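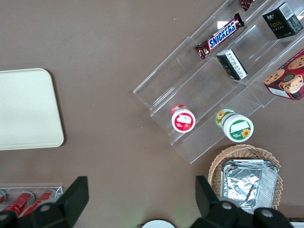 ソルティスの続報、帳簿がようやく開くことになりました

先月の記事にたくさんメールをいただいて、まだ半分も返信できていません。すみません。でも今回は先にこっちを書かせてください。ケルヴィルの瞑想団体ソルティスをめぐる裁判で、10月に入って動きがありました。元会員たちが求めていた会計帳簿の閲覧を、地裁が認めたんです。全部ではないけれど、かなりの部分です。

初めて読む方のために、ざっと経緯を書いておきますね。ソルティスは2000年にオットマー・シュミーダーさんが始めた団体で、最初は町はずれの貸し教室で呼吸法と瞑想を教えるだけの小さな集まりでした。私も昔、友だちに誘われて一度だけ行ったことがあります(足がしびれて、途中からそればかり考えていました)。その後、会員が増えて、ギュルテンという丘の上の古い農場を買って、そこが「母屋」と呼ばれる本部になりました。泊まりこみの講座もあるし、夏には外国からも人が来ます。

ややこしいのは、農場の持ち主が団体そのものではないことです。土地も建物も、リーガーという財団の名義になっています。会員が納める会費や献金の大半も、いったんこのリーガーに入ります。で、そのリーガーの理事長がフォルカー・フォーグラーさん。シュミーダーさんが体調を理由に表に出なくなってからは、実質的にこの人が全部を仕切っている、というのが元会員側の言い分です。フォーグラーさん側は「創設者の意思に沿って管理しているだけだ」とずっと言っています。

訴えを起こしたのは、元講師のヴィープケ・レンツさんたちです。レンツさんは10年以上ソルティスで教えていた人で、農場の修繕のためにと集めた献金がどこに使われたのかを会合で質問したところ、次の講座の担当表から名前が消えていたそうです。本人は電話で「質問しただけなんですよ、本当に。屋根の見積もりを見せてくださいって」と話していました。声が怒っているというより、まだちょっと信じられないという感じで、聞いている私のほうが黙ってしまいました。

財団側は、担当を外したのは質問とは関係がなく、講座の再編によるものだと書面で説明しています。ここは争いのあるところなので、どちらが正しいとは書きません。

さて、今回の決定の中身です。

元会員側が請求していたのは、大きく分けて3つ。献金の入出金の記録、農場の修繕に関する契約書、それから理事会の議事録です。このうち最初の2つは認められました。議事録は、会員個人の相談内容が書かれている部分があるということで、いまのところ対象外です。レンツさんたちの代理人は、個人名を伏せた形でもう一度請求するつもりだと言っていました。

それで、何が出てくるのか。財団側の説明によると、対象になる書類は全部で2000ページあるそうです。2000ページ! しかもデータではなく紙で、リーガーの事務所の一室で、決まった時間に、財団の担当者が立ち会ったうえで読むことになります。コピーは1枚ずつ申請。元会員のみなさん、お昼ごはんを持って通うことになりそうだと苦笑いしていました。 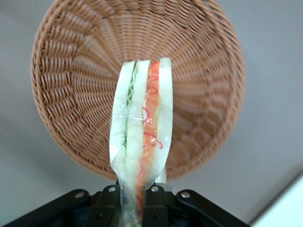

傍聴席の様子も少し。決定の言い渡しは午前9時半からで、廊下には始まる前から人が並んでいました。面白いというか切ないというか、原告側の人たちも財団を支持する現役会員の人たちも、みんな顔見知りなんですよね。同じ合宿で同じ鍋のスープを飲んでいた仲ですから。目が合うと会釈して、でも座る場所はきれいに左右に分かれる。ひとりだけ、入口でどちらに行くか迷って、結局うしろの壁ぎわに立っていた年配の男性がいました。あとで声をかけたら「名前は出さないで」と言われたので出しません。農場の薪割りを長年やっていた方だそうです。

決定の読みあげ自体はあっという間でした。私は字が汚いので、メモの半分は自分でも読めません(そこは代理人の方にあとで確認しました。ありがとうございました)。

フォーグラーさん本人は来ていませんでした。代わりに廊下で短くコメントしたのは、財団の広報をしているマイテ・ブラボさんです。

「財団に隠すものはありません。ただ、会員の方々の信頼を守る責任が私たちにはあります。不服申し立てをするかどうかは、これから検討します」

シュミーダーさんはこの裁判についてどう思っているのか、と私が聞いたら、「創設者は静養中です」とだけ。これは前回も前々回も同じ答えでした。シュミーダーさんが最後に人前で話したのは一昨年の春の集まりで、そのときの録音を聞かせてもらったことがありますが、お金の話は一言も出てきません。ずっと庭のりんごの話をしています。

お金の話が出たので、会費のことも。現役の会員は月に100ユーロを払っています。これには講座の費用は含まれていなくて、合宿に参加すると別料金です。高いか安いかは人によると思うし、満足して払っている人が大勢いるのも本当です。私のところにも「ソルティスのおかげで眠れるようになった、悪く書かないでほしい」というメールが来ました。瞑想の教え方がどうこうという話を私はしているつもりはなくて、会費の行き先を会員が知ることができるのかどうか、そこだけを追いかけています。うまく書けていなかったら、それは私の書き方の問題です。

ちょっと別の動きもあります。ケルヴィルの町議、フォルカー・ルパートさんが、農場の固定資産税の減免について町に説明を求めました。ギュルテンの農場は公益目的の施設という扱いで、税金がだいぶ軽くなっています。ルパートさんの質問は、母屋のとなりに建った新しい宿泊棟もその対象に入っているのか、というもの。たしかにあの建物、ホームページでは一般のお客さんも予約できるようになっていたんですよね。この前見たら予約のページがなくなっていました。町の返事はまだ出ていません。

(フォーグラーさんとルパートさん、どちらもフォルカーなので、メールで混同している方が何人かいらっしゃいました。財団の理事長がフォーグラーさん、町議がルパートさんです。親戚でもありません。)

このあとの流れですが、財団側が不服を申し立てなければ、来月のうちに閲覧が始まる見込みです。申し立てがあれば、また数か月は止まります。レンツさんは、どちらになってもいいように、もう閲覧の当番表を作り始めたと言っていました。簿記の資格を持っている元会員がふたりいて、その人たちが来られる日を中心に組むそうです。

それと、訂正をひとつ。前回の記事で、農場の購入にあたって銀行からの借り入れはなかったと書きましたが、当時一部に借り入れがあり、すでに返済済みだと財団から連絡をもらいました。確認したところそのとおりだったので、前の記事も直してあります。ご指摘ありがとうございました。

コメント欄は今回も承認制にしています。前回、会員の方の住所を書きこんだ人がいたので、それは公開せずに消しました。実名での非難も載せません。農場で働いていた方、修繕の工事に関わった業者の方で、お話を聞かせてくださる方がいたら、メールのほうにお願いします。返事は遅いですが、必ず読んでいます。

財団の回答か町の回答か、どちらか先に届いたほうから書きますね。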